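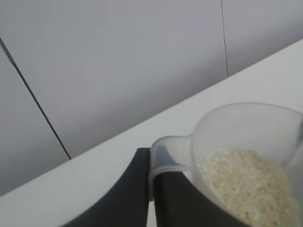

Why not just fill the scoop to the top and strike it level, came the question from the Wevent kitchen after they read the last entry. A level scoop is a known amount, the reply went on, and a part-filled one is a guess, so every scoop has a different guess in it and by the end of the batch you have no idea where you are.

Filed under: Kitchen notes / Dry goods / Rice

Sunday, before lunch prep

Fair question, so I am writing out the answer here and anyone on the rice station can read it.

The level scoop is fine if you are measuring by volume. We stopped doing that in July. The batch for the Gandov cooker is 417 g of dry rice by weight, and the scoop is only there to get rice from the bin to the bowl. The scale does the measuring. What I want from the scoop is that it doesn't drop rice on the way over, and a full one does. The handle on ours is short, the cup is round, and all the weight is out in front of your grip. Fill it to the rim and it wants to tip. Strike it level over the bin and half the time you knock a second pile off the front edge with whatever you used to strike it.

So: scoop shallow, let the extra fall back, lift when the rice sits up to the middle of the cup. I weighed these for a while to see what that gives. It comes out close to 65 g if you are not fussy. Six of those is 390 g. Then a little one to finish, tapped in slowly while watching the display. If you go over, take a pinch out. Don't start the bowl again.

Things tried this morning

1. Level scoops, old way. Done to be fair to Wevent. First two were good. Third one went over on the way across and I had grains along the back of the counter and under the scale. Rice under the scale foot makes it read wrong, and I didn't notice until I had the bowl nearly full. Cleared it, zeroed, poured the rice back and weighed it again. Slower than the half scoops even before the cleanup.

2. Half scoops, bin full. No trouble. The scoop goes in at a low angle and comes out with the right amount more or less by itself.

3. Half scoops, bin nearly empty. This is the weak spot. The cup is rounded and the bottom of the bin is flat, so you push rice into the corner and come up with very little. Tipping the bin toward you helps. Better to top up the bin before it gets that low. I have put a strip of tape on the inside wall of the bin at the height where it starts to be a nuisance. When you can see all of the tape, refill.

4. Pouring straight from the bag. Someone always suggests it. The Hulme bags have a stiff fold at the top and the rice comes out in lumps, nothing and then a lot. Went well past 417 g and had to take it back out with the scoop anyway.

Pouring into the bowl

Low and slow. With the lip of the cup just over the rim of the bowl the grains slide. From higher up they hit the side and bounce out. Turn the scoop over to the side, not forward, and give it a tap on the handle end at the finish. In dry weather a few grains cling to the plastic, and you can see them through the wall of the cup, so look before you put it down. They are not worth chasing for weight but they end up on the counter.

It does help that the plastic is see-through. You can judge the fill from the side without tilting the thing toward your face. The steel scoop in the flour bin is nicer to hold and I would still not swap them.

Water

641 g of water to the 417 g of rice, after rinsing and a good drain. This is the figure for the plain white rice only. If the rice is left wet from rinsing, the batch comes out soft at the bottom. Three minutes in the strainer, with one shake in the middle. I tried five and could not tell any difference in the cooked rice, so it stays at three.

I have not redone the water for the brown rice. The card taped inside the cupboard door is still the old cup measure. Leave it up for now, it works well enough.

Scoop care

Wash it with the bowls, dry it completely, hang it up. Not back in the bin. It was left in the bin twice this week, handle down, and then you are digging around in the rice with your fingers to find it. Also it was put away damp at least once, and there was a small clump stuck together near the top of the bin. I took out the clump and a good margin around it and the rest looks and smells all right. Will check it again when the bin is topped up.

The plastic is going cloudy with washing. Cosmetic so far. If it gets a crack at the handle, throw it out, don't tape it.

For Wevent

If you are still on cup measures over there, then yes, level is the way to do it, and nothing above applies. The two methods don't mix. The bad batch on the Plutitz order was one person weighing the rice and the next person filling water to the line on the pot. Either is all right alone. Write on the lid tape which one you used so whoever takes over knows.

I would be interested to hear if your scale settles faster than ours. Ours takes a moment after every pour and it is tempting to keep going while the number is still climbing. That is where most of my overshoots come from. I now pour, put the scoop down flat on the counter, read, then pick it up again. It feels slow and adds hardly anything over a whole batch.

To do

Order a second scoop, same size, so there is one for the white rice and one for the lentils. At the moment it gets wiped and moved between them and there were lentils in the rice on Friday's list of complaints, which I have crossed off too early once already.

Clean behind the scale. There is still rice back there from trial 1.

Ask Hulme if the smaller bag comes with the resealable top. The big one doesn't fit in the bin in one go and the remainder has been sitting on the shelf closed with a clip.

Rewrite the station card. Current wording says "six scoops" with no weight next to it, and that is probably where the confusion came from in the first place. New wording: rice 417 g on the scale, water 641 g on the scale, scoop no more than half full.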